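4. The open afternoon at Tesport

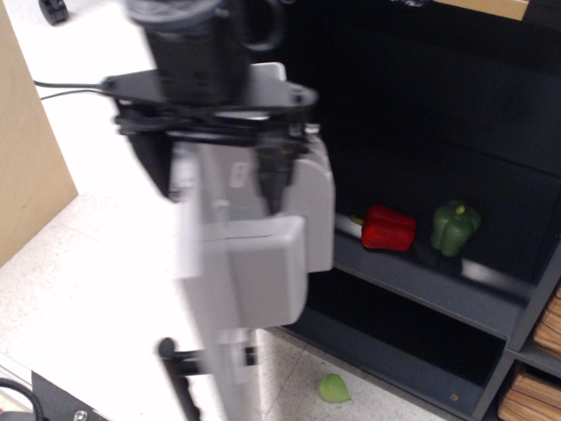
Fedach put the objection early in the afternoon: that a visitor who watches a machine reach into a shelf learns very little about whether it could keep a shop in order, and that most people would go home having judged the speed of the arm and little else. The same remark was made, in milder terms, by two other visitors before the first break. It has shaped the way this section is written. We report what was shown, what visitors asked, and what they wrote on the cards handed out at the door, and we keep these apart from the performance results given in Section 3.

Figure 3. Work at the dark shelving unit, with the arm in motion and a red and a green bell pepper on the middle shelf.

4.1 Setting and programme

The open afternoon was held in March in the ground-floor hall at Tesport, where the Hunis project has had its working area from the beginning. The hall was not rearranged for the occasion beyond the marking of a line on the floor, behind which visitors were asked to stand. The doors opened at one o'clock and the last group left shortly after half past five. A total of 100 people had put their names down in advance, and all places were taken within a short time of the notice going out. Visitors were received in groups. Each group was given a short talk in the corridor, followed by a period in the hall during which the arm was at work and questions could be put to the staff at any point.

The talk was kept to a single sheet of notes so that all groups heard the same account. It named the task (the handling of fruit, vegetables and small household goods on open shelving), stated that the objects and their places would be changed between groups, and explained that staff would stop the arm if anyone crossed the line. It made no claim about how often the arm would succeed. This was a deliberate choice. At an earlier and smaller demonstration, held for partner organisations only, the figures given in the talk became the main subject of discussion, and few comments were received on the manner of working.

No separate show programme was prepared. Each group saw the same kind of work that is carried out in the hall on an ordinary day, with the usual pauses between attempts. Several members of the project had argued for a rehearsed sequence, on the grounds that visitors who had travelled some distance should be certain of seeing a completed task. The view that prevailed was that a rehearsed sequence would answer a question the project had not been asked to answer.

4.2 Choice of goods

Bell peppers were among the goods selected for the afternoon. They are familiar to all visitors, they differ plainly in colour, and their lobed shape means that no two present quite the same surface to a gripper. A pepper lying on its side and a pepper standing upright also call for different approaches, and this gave staff a simple way of explaining why the position of an object matters as much as its kind. In Figure 3 the red pepper is on its side and the green one upright, a short distance apart.

The shelving was chosen for the depth of its compartments. Dark panels and a deep interior leave much of the unit in shadow, and goods placed towards the back can be hard to make out even for a person standing in front of it. Visitors with experience of shop work noticed this without being told. One of them observed that the lowest shelf in any shop is the one that is filled last and looked at least, and asked whether the same held for the machine. Staff replied that low compartments were included in the ordinary work of the project and that results for them were reported separately.

4.3 Questions put by visitors

Questions were noted by a member of staff at the side of the hall, who wrote down the wording as closely as possible. Repeated questions were entered each time they were asked. The full list is held by the project and may be consulted on request; the account below is limited to the subjects that came up in most of the groups.

The first concerned damage. Visitors wished to know how hard the gripper closed, whether soft fruit could be handled at all, and who would be expected to pay for bruised stock if such a machine were brought into use. The first two points could be answered from the project's own records. The third could not, and staff said so. Tanabe, which advised the project on store practice, had raised the same matter at the planning stage, and it remains open.

The second concerned objects that end up on the floor. Many visitors asked what the arm did in such a case: whether it stopped, carried on with the next object, or tried to pick the fallen one up. The answer depends on the task that has been set. Where the task is limited to the shelf, an object on the floor is left there and collected by staff at the next pause. Several visitors found this unsatisfactory and wrote on their cards that a member of shop staff would not be permitted to walk past an item on the floor. The comment is a fair one. It has been passed to the group responsible for setting tasks, and a wider definition of the working area is under discussion.

The third concerned pace. Some visitors found the arm slow when it was near the goods and were surprised by how quickly it travelled between one place and the next. Others, in particular those accompanied by children, would have preferred it to travel more slowly throughout. No one asked for the marked line to be moved further back, although one card suggested that it should be made wider and painted a brighter colour.

The fourth concerned employment. This was raised in every group, usually towards the end, and often after the formal questions had finished. The notes for staff advised them to describe the present state of the work and to avoid forecasts. Some visitors regarded this as evasive. We record the view here, as the notes will be revised before the next occasion and the point deserves a fuller answer than it received.

4.4 Comment cards

Cards were handed out at the door and collected in a box by the exit. They carried two printed lines, one inviting the visitor to state what had been clear and the other to state what had not, with blank space beneath. No rating scale was used. In all, 33 cards were returned with writing on them.

The cards were read by two members of the project working separately, who then compared their notes. The remarks on what had been clear dealt mainly with the goods and the shelving. Visitors had understood the task, could see for themselves when an attempt had gone well, and valued being able to ask questions while the work went on. The remarks on what had not been clear dealt mainly with the decisions behind each movement. A typical entry read: "I could see where it went but I could not tell why it went there first." Four entries asked for a screen or a printed sheet that would state the next intended object in plain words.

It should be noted that those who return a card are likely to differ from those who do not. The visitors had also chosen to attend, and the cards cannot be taken as a guide to the views of shop staff or of the public in general.

4.5 Changes made as a result

The talk in the corridor has been lengthened to include a short explanation of how the order of objects is decided. A sheet giving the present task in everyday language will be fixed to a stand beside the marked line. The arrangement by which ordinary work is shown without rehearsal will be kept. Fedach has asked that the next afternoon include a period in which visitors place the goods on the shelves themselves, and this has been agreed in principle, subject to the arm being fully stopped while anyone is beyond the line.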